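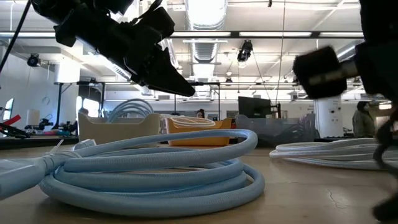 Two arms, two coils of cable: the Vudport student robotics club's bench during the cable-sorting project.

The Vudport club began its cable project in May, and its student lead is still a bit surprised anyone wants to hear about it. "It's cable," she said. "People come in hoping for something that walks."

The task is called Tokon, after the team's first controller script. Two arms have to pick up a coiled cable, keep it coiled and put it in the right bin. Students drive the arms by hand and record each attempt, then train a model on the recordings. The goal is 1000 good attempts. When we spoke they had 431.

"We throw out a lot," the lead said. "If a loop drops over the edge of the bin, that one doesn't go in."

Braided cable has been the hardest. The sleeve is stiff, she said, and the coil springs open if the fingers close in the wrong spot. Zip ties cause trouble too, as the cut tails catch on things. The team talked about trimming them and decided to leave them on.

Eight students are on the roster, most of them in second year. A teammate who looks after the grippers said he had never soldered anything before he joined. He has now rebuilt the same finger mount more times than he would like. "I print it, it cracks, I change the colour of the filament and hope," he said.

The club will enter the Jõgi challenge, where teams are given cables they haven't handled before. Its planning software, Cleta, was written by last year's group and came with very few notes. "We spent the first two weeks just reading it," the lead said. "There's a function called fixme2. It's in the middle of everything – we don't touch it."

New members don't need any programming. They start by coiling cable by hand, then move on to driving one arm, and after that both.

"Driving both is tiring," she said. "You do twenty minutes and swap."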